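# How Do You Teach a Robot to Fold a Shirt?

A robot doesn't know what a shirt is. It doesn't know which part is a sleeve or why anyone would want it folded. A person has to show it.

There are a few ways to do that. At Nollon, a workshop where people train robots to do chores, they use three of them.

## Way 1: Move the arm yourself

You hold the robot's arm and push it where it should go. The motors go soft so the arm doesn't fight back. A computer inside the arm writes down how much each joint bends. Then the robot plays the moves again by itself.

This is fine for picking up a block. It is hard for clothes. Folding takes two hands, and it is tricky to push two heavy arms at the same time.

## Way 2: Drive it from far away

This is called **teleoperation** (say it like this: TEL-ee-op-er-AY-shun). "Tele" means "far." You move a set of controls, and the robot copies you. You could be across the room or in another city.

Driving a robot this way is slow at first. You can see what the robot touches, but with many controls you can't feel it.

## Way 3: Leave the robot out of it

You can also carry the robot's "hands" and do the job yourself. The tools are called **hand-held grippers**. Each one has two fingers that open and close, and a camera that looks out past the fingers. You hold one in each hand and get to work. 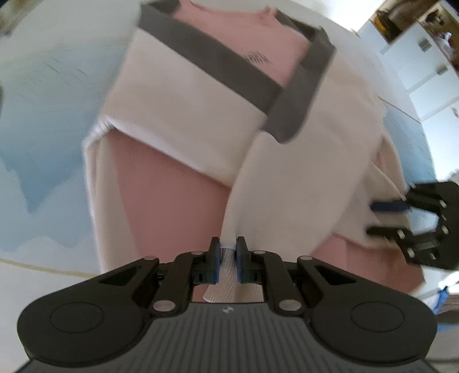

Cloth is one of the hardest things for a robot to handle. A cup keeps its shape when you lift it. A shirt doesn't. Pick it up by one spot and the rest hangs down in folds, and the folds are different every time. The robot has to learn to find an edge, pinch it, and pull without dropping the rest.

Soft pads on the fingers help. Hard plastic can slip off thin cloth, and a rubbery pad holds on better.

One try from start to finish is called a **demonstration**. One is not enough. For a single kind of shirt, the Nollon team records 16 demonstrations before lunch and 15 more after. They start with the shirt in a different place each time, so the robot doesn't learn only one spot on the table.
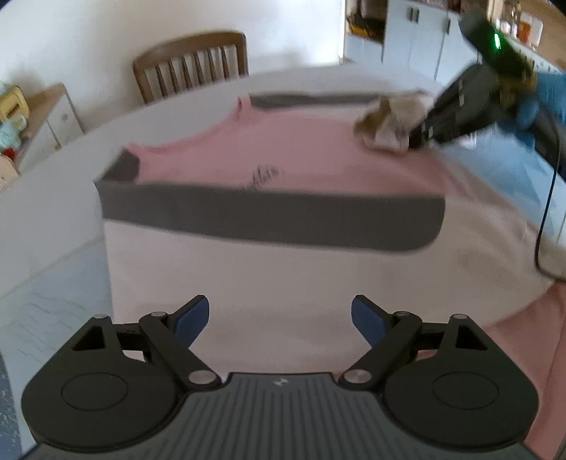 *Two hand-held grippers and a pink sweatshirt on a white table.*

## What happens next?

The videos go into a computer program. It looks for links between what the camera saw and how the grippers moved. After a lot of practice, the program can make a good guess about what to do when it sees a new shirt.

Then a real robot gets a turn. It makes mistakes, so people record more demonstrations of the parts it got wrong.

## Try it at home

You need a T-shirt and 4 clothespins.

1. Hold two clothespins in each hand.
2. Fold the shirt using only the clothespins. No fingers on the cloth!
3. Mess up the shirt and fold it again.

Was the second try easier? Which part gave you the most trouble?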